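Keeping a black bench top clean
by Ginette Ouellet, 27 October 2020

Black is a wonderful colour for a work surface if you never plan to work on it. Ours shows dust, thumbs, tea and the ghost of every cloth that has tried to help. After a year of losing, I have a routine that takes 20 minutes.

You'll need two microfibre cloths, a soft paintbrush, dish soap, a bucket and a grudge.

Step 1. Clear off whatever lifts off easily, and put it somewhere other than the chair you were going to sit on. White plastic bits get brushed before they go back. Grit loves a rim.
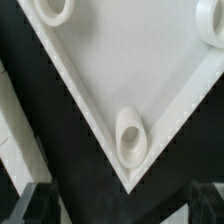
White plastic with a raised rim. Brush into the corner, then along both edges.

Step 2. Dry dust first, back to front. If you start with a wet cloth you are making mud, and you'll be finding it in November. Use the paintbrush around anything fixed down, and hold the cloth under it to catch what falls.

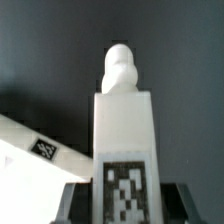
Paper towel is no substitute. Wayne Beaulieu swore by it, and Wayne's bench now has a shiny patch shaped like Wayne's forearm. Matte finishes polish up if you rub them, and they don't un-polish.

Step 3. Mix 5 mL of dish soap into a litre of warm water. Wring the cloth until it's barely damp, then wring it again, because you were being optimistic. Wipe in straight lines. Circles leave circles. Keep the water well clear of plugs and connectors, and go over the back edge with the dry cloth only.

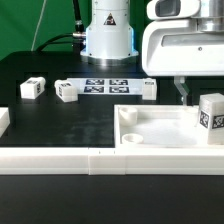 The back of a black tabletop, where the cables come down. Dry cloth territory.

Step 4. Rinse with plain water and dry immediately with the second cloth. Leave it 10 minutes before judging. Wet black looks perfect — this is how it gets you. 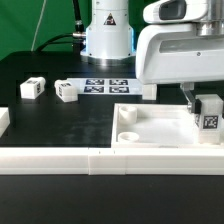 Step 5. Put everything back, undersides wiped. Trays are the worst offenders, as they collect crumbs on one side and hand them out on the other.

For greasy spots, repeat step 3 on the spot alone and let the soap sit for a minute. Skip the furniture polish. Fenna Dekker tried it once and her mug still travels.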